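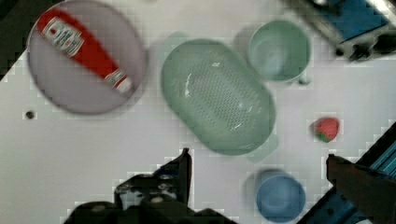 January, 8 p.m. The big kitchen sort-out

I finally did it! Every cupboard, both drawers, and the awful corner shelf where things go to be forgotten. I have been promising myself this since we moved to Zorkbridge and I feel about ten feet tall tonight.

My favorite is still the green colander, the oval one. Such a soft minty color, and all those tiny holes in their rows! I'd been keeping it under a stack of baking pans, poor thing, so it gets the shelf by the sink from now on. I might even wash strawberries more often just to use it.

The big lavender plate stays too. Anca thinks we have too many plates (she's right) but it's the only one large enough for a proper pile of pancakes, and I love that pale purply gray. The red ketchup bottle ended up lying across it and I thought, well, that's supper decided. Fries it is!

Cups were harder. I let go of the chipped ones and the tall ones that never fit under the tap, and kept the ones I really reach for in the morning. The box for Dilruba is packed and by the door. She's setting up her first apartment and wants up to 66 of everything, by the sound of her list, bless her.

Still to do: the spice rack, the drawer with the string in it, and finding out which lid goes with the blue pot. Wendell says he'll help if there's coffee. Must buy coffee.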